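Phone Display Table – Project Report
Rizal Ismail and Zahira Goh

Our project is about arranging phones and stands on a small marble table, for the shop display unit of our course. We named the layout Humum. The marble colour was chosen by Zahira.
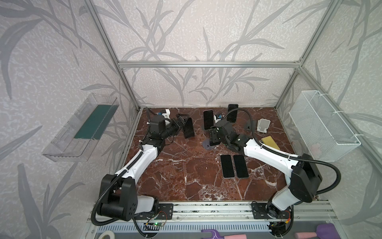

Why not lay all the phones flat? A phone in a stand can be read from a chair, while a flat one must be looked at from over the table.

We tried the stands in different places. A round base needs more room than we expected, so our first plan was too crowded at the back. We drew it again in September with wider gaps. 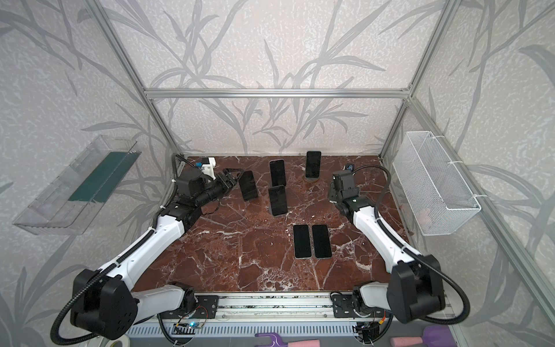

The second plan was easier to keep tidy. Our budget was 200 dollars and we spent most of it on the stands – the sponge was the cheapest item.

Polished stone shows every fingerprint, and so does glass. We wiped both before each trial.
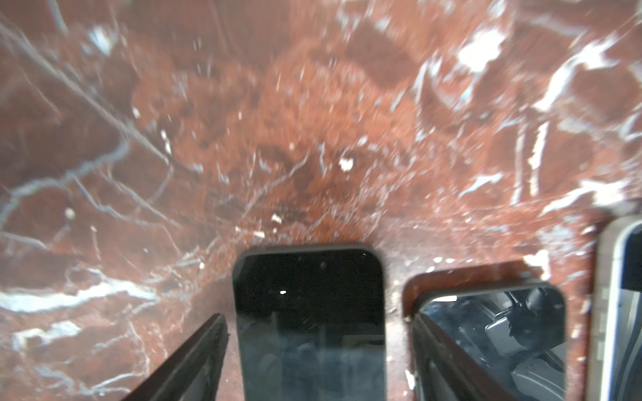
For the next version we would like to test a cloth under the flat phones. Zahira will write the part on cleaning.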